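Why Are There Holes In Everything?

Sign up for the Drisance Kids newsletter! New stuff every week. Ask a grown-up first. [Close]

OK quick question. How many holes can you find in your kitchen? Go look. We'll wait.

Back? Good. Bet you found the colander. The sink drain. The cheese grater. Maybe the salt shaker, the oven rack, the vent over the stove. Holes all over the place. And somebody put every one of them there on purpose.

So what is a hole good for? Lots.

Holes let stuff through. That's the big one. Water goes down the drain, your spoon doesn't. Pasta stays in the colander, water runs out. The trick is size. A hole has to be big enough for the thing you want gone and small enough for the thing you want to keep. Try draining rice in a colander made for spaghetti. Actually don't. You'll be picking rice out of the sink till bedtime.

Holes let air in too. Fruit likes air. So do wet boots. Put damp swim stuff in a plastic bag with no holes, tie it shut, leave it a week. Yuck. The water has no place to go, so mold moves in. A basket with gaps lets the damp air drift out and dry air drift in. Same reason shoes have little dots punched in the sides.

Holes make things lighter. Think of a milk crate. If the sides were solid it would need alot more plastic, and your arms would know it. Take out some squares, leave the strips in between, and it can still be strong.

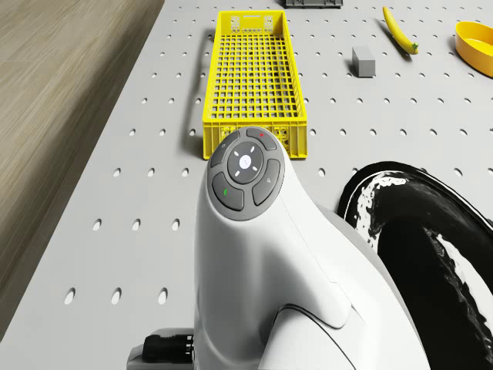 Holes on holes: a yellow crate with square slots, on a pegboard table top.

Wait, why doesn't it just break? Good question. When you push on a grid, the push spreads out. It runs along one strip, hits a corner, splits up, runs along the next ones. Lots of little strips sharing one big job. Bridges do this. Cranes too. Even your bones! The ends of your big bones are full of tiny gaps inside, like a sponge but hard.

Shape matters. Round holes have no corners, and cracks love corners. Look at airplane windows, they have rounded corners for that reason. Square holes pack neatly in rows though, so you see them alot where weight isn't too scary.

Now a bridge test. The Vitier Footbridge in Sanberg has a metal floor with 3000 holes in it. Rain falls right through. No puddles, no big sheets of ice in winter. Look down and you can see the creek. Some kids run across really fast. Some lie on there bellies and stare.

TRY IT

You need: 3 paper cups, a pencil, water, a sink.

Leave the first cup alone. Poke one hole in the bottom of the second. Poke lots of small ones in the third. Fill them up one at a time over the sink and count slowly. Which one empties first? Now block some holes with your finger. What changes?

Careful with the pencil. Point it away from your hand.

Want more? Draw a grid of 100 squares and color in the ones you'd cut out. Don't color them all or there's no crate left.

Next time: Why are manhole covers round?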